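Teaching a harvest festival unit without it turning into a food fair
Posted in: Classroom Culture & World Languages
2024-10-30

Ursina Kofler
Hello everyone, and thank you in advance for reading all of this, I know I go on! I teach beginning and intermediate German at a small middle school in Skasthorpe, and every fall we do a unit on harvest celebrations. It has always been lovely, but this year I looked at my plans back in August and realized that nearly every lesson ends with somebody eating something. We bake bread, we taste apple butter, we have a big potluck, and then we move straight into winter holidays and do it all over again with cookies.

The kids adore it, of course. But when I asked my older group what they remembered from last year, they said "the pretzels." They couldn't tell me who brings in the harvest crown, or why the church gets decorated, or what anyone sings. I have 2 weeks left before we switch over to winter, two class periods a week with each group, and a budget that is really just whatever is in my purse.
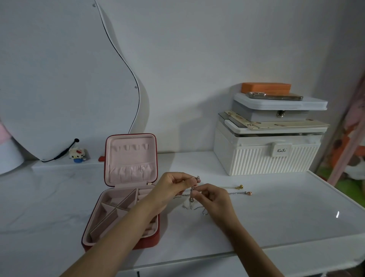 So my question is this — how do you keep the food (I don't want to take it away from them!) but get the rest of the celebration in there too? I'd especially love ideas that work for students who don't have much vocabulary yet, and for a couple of families who don't celebrate holidays at all and would rather their children did something else that day. I want those kids to feel like part of the room.

Roswitha Baumgartner
Oh, Ursina, I could have written this myself a few years ago. I taught for a long time at Surarness and we had the very same trouble, only with us it was plum cake.

What helped me was putting the food in the middle of the unit instead of at the end. If the potluck is the finish line, everything before it feels like waiting. I moved ours to the fourth lesson, and after that we spent our time on the people at the table: who cooked, who was invited, who sat where, who said the blessing or the toast. Beginners can do a surprising amount with "My grandmother brings," "My uncle sings," "We sit," "We wait." I had them draw a table from their own home, any meal at all, and label it in German. It didn't have to be a holiday, so the families you mention were comfortable with it, and some of the best drawings I ever got were of a plain weeknight supper.

For the songs, pick one and sing it every single day. Just one! I used to bring in four or five and they learned none of them. By the end of the unit they were humming it in the lunch line, and one mother wrote to tell me her son had taught it to his baby sister.

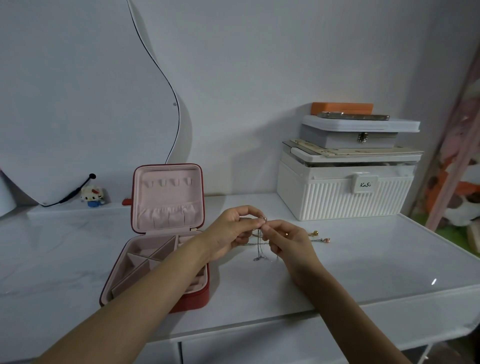
The harvest crown is easier than it looks, too. We made a small one from a wire hoop and dried grass, and each child tied on a strip of paper with a word they were glad to have learned. It hung over my door until well after New Year's. Do ask the other teachers first if you have anyone with hay fever in the building — I learned that one the hard way.

One more thought and then I'll let you go. Talk to those families before the unit starts up again next year, with your calendar in hand. I found most of them were perfectly happy with learning about a custom and only wanted to skip acting it out, but it varies a great deal from one household to the next, so please do ask each one.

Begoñe Bermúdez
We do a recipe swap, but the recipe has to come with a story. Three sentences, and they can be in English for the first-years. Works fine. I also read a village festival program out loud with them (the Skollholm library had an old one) and they circle every word they know.

Ursina Kofler
Thank you both so much! Roswitha, moving the potluck is such a simple thing and I'm a little embarrassed I never thought of it. I'm going to try the table drawings with my beginners first, and I've already picked the song. Begoñe, do you let them read the stories aloud, or do you collect them?

Begoñe Bermúdez
Aloud if they want to. Most do once the first one goes.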